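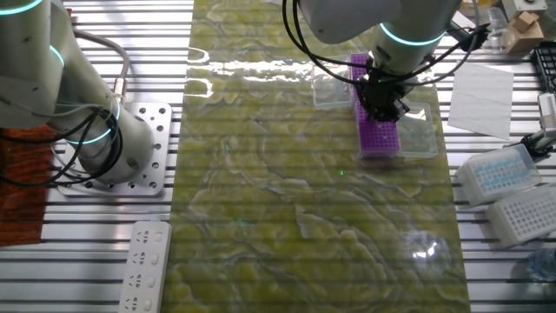 Attachment 1. Fixed workspace camera, Cell 2, tube rack and clear tray.

Flukesside Laboratory Automation Support
Ticket subject: Right arm drifts on grip during hand-guided teaching; recorded rack task will not replay
Site: Plallwood, teaching cell 2
Product: Nelix dual-arm workcell with Tomić teaching software
Submitted by: Selma Vukčević
Assigned to: Haris Vlachou
Priority: Normal
Status: Closed, with one item carried forward

Original report (Selma Vukčević)

We are recording demonstrations of a rack transfer in cell 2. The operator places the right arm in guide mode, moves the gripper by hand to the tube rack, closes on it, lifts it out of the tray and sets it down on the mat. The left arm is parked and takes no part in this task.

Two faults have appeared since we began recording in November.

First, when the operator closes the gripper on the rack in guide mode, the arm sinks slightly. The operator feels it as a pull toward the table and corrects for it by lifting. The correction is then stored as part of the demonstration.

Second, when a stored demonstration is replayed, the arm stops during the lift with the message "Path deviation, joint 3." The rack is left partly in the tray and has to be released by hand. The stop does not occur on every replay.

The same operators have recorded the same task by remote control from the desk station without the sinking. We would prefer to keep hand guiding for this task, as new staff learn it more quickly. Please advise.

The attached view is from the fixed camera. The purple rack is in the gripper and still partly in its tray.

Response 1 (Haris Vlachou)

Thank you for the report. The two faults may share a cause, but please treat them separately until we have the logs.

Please provide the following:

The payload profile active during guide mode, before and after the gripper closes.
The controller log for one good replay and one stopped replay.
The deviation limit set for replay.
Confirmation of whether the rack held tubes during recording, during replay, or both.

Please also check the cables on the right arm. In the attachment, black cables drape around the gripper, and one runs off to a clip near the upper right. Move the arm slowly through the full lift in guide mode and note whether any cable becomes tight. Do not remove the clip at this stage.

Until further notice, please do not raise the deviation limit in order to complete a replay.

Reply (Selma Vukčević)

Logs for both replays have been uploaded. The remaining answers are as follows.

The payload profile is "Gripper, empty" before closing. After closing it changes to "Gripper, loaded," with a load of 1,000 grams. I do not know who entered this value. It appears to have come with the cell template.

The deviation limit is 2 millimeters.

The rack is empty in both recording and replay. Tubes are to be introduced once the motion is accepted.

Kalliopi Petek carried out the cable check with me. There is slack at the tray. Near the top of the lift, the cable running to the clip becomes tight when the wrist is turned outward. When the wrist is kept straight, it remains slack. Some of our operators turn the wrist and some do not.

Response 2 (Haris Vlachou)

The payload value requires correction, and I have referred it to Danica Jurić in controls for a second opinion. Her note follows.

Note from controls (Danica Jurić)

In guide mode the controller supports the arm against gravity using the active payload profile. If the stated load is greater than the real one, the arm will tend to rise. The site reports that it sinks. The value of 1,000 grams therefore does not explain the fault by itself, and I examined the mounting direction stored in the loaded profile.

The loaded profile has its mounting direction reversed in comparison with the empty profile. With the direction reversed, the correction for the load is applied downward. The entry is found in the cell template supplied with this software release, and I have opened a defect against the template.

To correct the profile on site:

Park both arms and leave guide mode.
Open Tool Settings and select "Gripper, loaded."
Set the mounting direction to match "Gripper, empty."
Weigh the empty rack and enter the measured value as the load.
Save the profile and restart the controller.
Enter guide mode with the gripper open and confirm that the arm holds still for 10 seconds.
Close on the rack, lift it clear of the tray, reduce hand pressure gradually and confirm that the arm again holds still.

Keep one hand on the arm during the final check. If it moves in either direction, stop and report the direction of travel.

The recordings made under the old profile should not be repaired by editing. They contain the operator's upward correction, and its size differs from one person to the next. They should be marked as rejected and kept apart from the training set.

Reply (Selma Vukčević)

The profile has been corrected as instructed. The arm now holds still with the gripper open and with the rack lifted. Kalliopi Petek repeated the check independently with the same result.

We recorded three new demonstrations and replayed each of them. Two completed. The third stopped near the top of the lift with the same joint 3 message. In that demonstration the operator had turned the wrist outward.

Response 3 (Haris Vlachou)

This agrees with the logs. In the stopped replay from your first upload, the load on joint 3 climbs steadily before the limit is reached. A collision with the tray would normally show as a sharp step. The pattern is consistent with a cable under tension. During hand guiding the operator overcomes the tension without noticing it. During replay the controller has to do so within the deviation limit.

Please take the following actions:

Park the arm and switch off power to the gripper.
Open the cable clip and feed additional cable toward the arm.
Close the clip and turn the wrist by hand through the range used in the task. The cable should remain slack throughout and should not touch the mat or the tray.
Restore power and replay the stopped demonstration at reduced speed, then at full speed.

Please also add a line to the operator instructions asking that the wrist be kept straight during the lift. The task does not need the turn, and a consistent wrist position will make the demonstrations easier to learn from.

Reply (Kalliopi Petek, for Selma Vukčević)

The cable has been fed through and the clip closed again. It remains slack through the full wrist range. The stopped demonstration now completes at reduced speed and at full speed.

We then recorded 10 new demonstrations with two operators. All were replayed without a stop. The deviation limit was left at 2 millimeters.

One further question. An operator asked whether the rack may be gripped at a different point along its length. Our instructions do not say.

Response 4 (Haris Vlachou)

It may, provided that the rack stays level when it is lifted. Some variation in the grip point is useful in a training set. Please record the chosen point in the comment field of each demonstration so that the sets can be separated later if necessary.

Quality review (Aleksandra Wasilewska)

I have reviewed the ticket and the uploaded logs. Findings:

Fault 1, sinking on grip. Cause: reversed mounting direction in the loaded payload profile. Corrected on site and confirmed by two persons.

Fault 2, path deviation on joint 3. Cause: cable tension at the top of the lift when the wrist is turned outward. Corrected by cable adjustment. Operator instruction to be updated by the site.

Earlier demonstrations: rejected by the site and moved to a separate folder. They are to be retained until the template defect is closed.

Carried forward: the template defect remains open with controls. Other sites using the same template will be notified by service bulletin. The Plallwood site should not reload the cell template before the corrected release is installed, as doing so will restore the faulty profile.

Payload when tubes are introduced: the site is to create a separate profile for the filled rack and repeat the holding check before recording. A new ticket should be opened if the arm moves during that check.

Ticket closed with the agreement of Selma Vukčević.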